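작업 노트, 2월 / 수납장 정리 + 경첩 손보기

오후 3시쯤 시작. 원래는 파일만 좀 옮기고 끝낼 생각이었는데 문짝까지 건드리게 돼서 이렇게 길게 적는다. 다음에 이 수납장 여는 사람은 아래쪽 '남은 것'만 읽어도 됨. 나머지는 거의 내 기억용이다.

1. 왜 열었나

Fornotthorpe 건 서류를 찾으려고. Getachew가 점심 먹으면서 작년 치수표가 분명히 그 나무장 안에 있다고 하길래 가 봤더니, 진짜 있기는 있었다. 문제는 그 위로 쌓인 것들이었다. Texier 카탈로그 옛날 판, 사포 포장지, 누가 쓰다 만 메모 패드, 어디 건지 모를 영수증 봉투까지. 우리 다 같이 조금씩 밀어 넣은 결과라서 누구 탓도 못 하겠고(나도 영수증 봉투 두 개는 내 글씨였다...) 그냥 다 꺼냈다.

꺼낸 건 세 무더기로 나눴다. 버릴 것, 제자리로 갈 것, 모르겠는 것. 모르겠는 게 제일 높았다. Liya가 지나가다가 보고 카탈로그는 전부 버려도 된다고 해서 한결 수월해졌다. 고마워요!

2. 안쪽 닦기

선반 위아래로 톱밥이 꽤 끼어 있었다. 특히 뒤쪽 구석. 작업실 안에 두는 장이니 어쩔 수 없긴 한데, 문을 닫아 놔도 들어가는 걸 보면 어디 틈이 있는 것 같다. 마른 붓으로 먼저 쓸어 내고, 청소기 좁은 노즐로 빨고, 마지막에 물기 꽉 짠 천으로 한 번. 젖은 천부터 대면 톱밥이 나뭇결에 떡져서 두 배로 고생한다. 지난번에 내가 그랬다.

상판도 하는 김에 결 방향으로 닦았다. 컵 자국이 하나 있었는데 다행히 천으로 몇 번 문지르니 없어졌다. 상판에 맨 컵 올리는 거 제발 그만합시다. 받침 있잖아요, 받침.

3. 문짝이랑 경첩

오른쪽 문이 얼마 전부터 닫을 때 끝에서 살짝 걸렸다. 문 윗모서리가 상판 쪽에 스치는 느낌? 양쪽 문을 다 활짝 열어 놓고 나사를 하나씩 만져 봤더니 위쪽 컵 경첩의 나사가 헐거웠다. 드릴 말고 손드라이버로 조였다. 이런 건 전동으로 하면 꼭 한 바퀴 더 돌아가서 나사 구멍이 망가진다.

조이기만 해서는 걸림이 다 안 잡혀서 조절 나사도 조금 돌렸다. 4분의 1바퀴씩, 돌리고 닫아 보고, 또 돌리고 닫아 보고. 이걸 몇 번을 했는지 모르겠다. 급하게 한 번에 확 돌렸다가 문 사이 틈이 벌어져서 원위치하느라 시간을 더 썼으니 다음 사람은 부디 천천히 하시길. 지금은 스치는 소리 없이 닫힌다.

문 위쪽 구석의 검은 걸쇠판은 일단 그대로 두었다. 흔들어 보니 단단했고, 옆에 작은 나사 구멍이 몇 개 나 있는데 예전에 위치를 한 번 옮겼던 흔적 아닐까 싶다. 메울까 하다가 안쪽이라 눈에 띄지도 않고 해서 놔뒀다. 혹시 거슬리는 사람 있으면 나무 퍼티는 작업대 서랍에 있음.

왼쪽 문은 손댈 게 없었다. 경첩에 먼지만 껴 있어서 붓으로 털고 끝. 기름도 치려다가 말았다. 괜히 쳤다가 톱밥이 다시 들러붙으면 그게 더 골치다.

4. 다시 넣기

넣을 때는 욕심을 버리기로 했다. 이 장에는 파란 파일만 둔다. 나머지 종이류는 전부 사무실 책장으로. 선반 폭을 재어 보니 파일을 세워 꽂기에는 높이가 애매해서 당분간 눕혀 두기로 했다. 세우는 게 찾기는 편한데, 억지로 세우면 기울어져서 표지가 휜다.

아직 대충 넣어 둔 상태라 반듯하지는 않다. 하나는 선반 안쪽에, 하나는 왼쪽 아래에. 라벨 붙일 때 어차피 다시 꺼내야 해서 이 정도로 두었다.

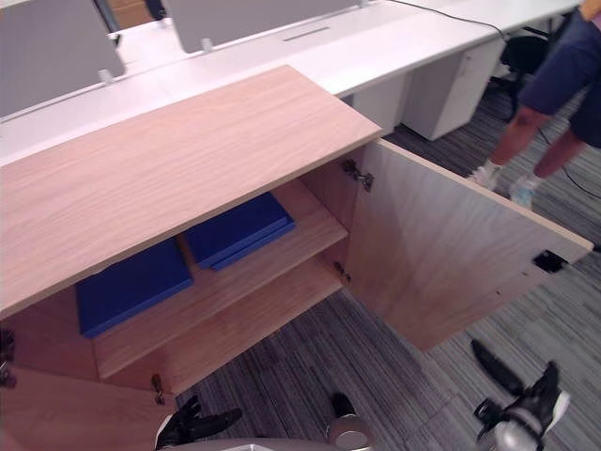

5. 라벨

라벨은 Kosalent 테이프가 다 떨어져서 못 했다. 폭 넓은 것만 남았는데 그걸 붙이면 등이 다 가려진다. 임시로 마스킹 테이프에 연필로 썼다가, 글씨가 너무 흐려서 다시 떼었다. 파란 표지에는 흰색 라벨이 제일 잘 보일 것 같다. Getachew는 노란색이 낫다는데, 노란색은 Manik 쪽 샘플 상자에 이미 쓰고 있어서 헷갈릴 것 같고... 이건 내일 둘이서 정하기로.

등에 적을 내용은 이렇게 생각 중. 프로젝트 이름을 맨 위에 크게, 그 밑에 시작한 달. 번호는 안 붙이고 싶다. 예전에 번호 체계 만들었다가 17번쯤에서 다들 포기했던 걸 기억하는 사람은 기억할 것이다. 중간 번호가 비어 있는데 그게 없어진 건지 원래 없던 건지 알 수가 없었다.

6. 치수 메모

나중에 칸막이를 만들 수도 있으니 재어 둔 것만 적어 둔다. 선반 깊이 295mm. 위 칸에 세로 칸막이를 하나 세운다면 70mm 간격이 좋을 것 같은데, 두꺼운 파일이 들어가는지는 종이 상자로 모형을 만들어서 먼저 시험해 볼 것. 선반 자체를 한 칸 내리는 방법도 있다. 그러면 파일을 세울 수 있지만 아래 칸이 좁아져서 쓸모가 없어진다. 나는 칸막이 쪽에 한 표.

칸막이 재료는 자투리로 충분할 듯. 장이 밝은 색이라 너무 진한 나무를 쓰면 튈 텐데, 어차피 안쪽이니까 Liya 말대로 색은 신경 안 써도 될지도 모르겠다. 나는 좀 신경 쓰인다.

7. 남은 것

- 라벨 테이프 좁은 것 주문
- 라벨 색 정하기(흰색으로 하자, 흰색)
- '모르겠는 것' 무더기는 창가 상자에 담아 두었음. 각자 와서 자기 것 가져가기. 이달 말까지 안 가져가면 버립니다
- 오른쪽 문, 일주일쯤 써 보고 또 걸리면 나한테 말해 주기. 혼자 조절 나사 돌리지 말 것
- 톱밥이 어디로 들어가는지 찾기. 뒤판 쪽이 의심스러운데 장을 벽에서 떼려면 두 사람이 필요함. Getachew 한가할 때 부탁해 보기
- Fornotthorpe 치수표는 복사해서 책상 위에 올려놓았음. 원본은 파일에 도로 끼웠다

정리하고 나니 5시 반. 손드라이버는 제자리에 걸었고 붓은 털어서 말리는 중.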